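# Teaching the arm to drop cards into crates by remote control

I get asked how we record demos for the crate racks at Toketti, so I've written down the way I do it. It's not clever, but it got me through 233 good takes on the last job.

Start with the arm parked clear of the rack and the hand controller on your lap. Set the speed low. I know it feels painfully slow, but you'll thank me when you meet your first steel upright!

1. Close the fingers on the card near its bottom edge, so plenty sticks up.
2. Press record, then wait a moment before you move.
3. Bring the card in over the open crate, keeping it upright the whole way.
4. Lower, pause, open the fingers, back straight out.
5. Stop the recording and give it a name you'll recognise next week.

Watch the wrist view for step three, not the arm itself. Looking across from your chair you'll swear there's loads of room, and there isn't. 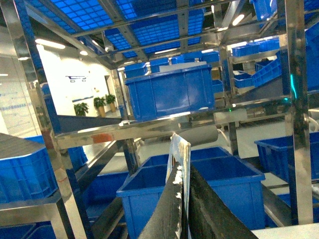
If you do clip something, bin the take and go again. I used to keep the near misses – I thought they'd be handy – and the arm learnt to wobble just like me.

Move the crates a little between takes, and swap who's driving if you can. For the Lougher racks I stopped at 107 takes, tried it, and it kept letting go too high. More takes with a longer pause before opening sorted that out.

Copy everything off before you switch the controller off (ask me how I know). The folder names go in the same sheet as the Clakis ones.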